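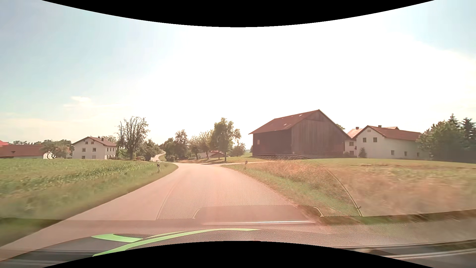 Slide 4. Country road, no lane markings, side road by the barn.

Start with the question: where does the lane end? Let them look. Wait.

The draft practice guide says the system must "keep to the marked lane." Fine on the highway. On this road there is no marking to keep to. Ask who signed off on that wording. (Tove Kjærgaard will be in the room -- be nice, she argued against it.)

Point at the car-interior reflection across the lower half. The mesh pattern lies right over the asphalt. The guide has one sentence on glare and none on reflections. I have asked twice.

Then the side road. Does it count as a junction? Oltville's labelers said yes, Bundgaard's said no, and both passed audit. So what did the audit check?

Numbers, keep it short: 656 clips in the rural set, 3 pages of rules to cover them. The highway set got 3000 clips and a full manual. Don't read out the table.

Itsuki Amano will say the standard is meant to be general. Maybe. I'd still like to see one test that a bad system fails.

What I'd ask for before Murkthorpe adopts it:
-- a rule for unmarked edges
-- reflections logged per clip
-- disagreements between labelers published

5 minutes max on this slide. Skip Prurken if running late.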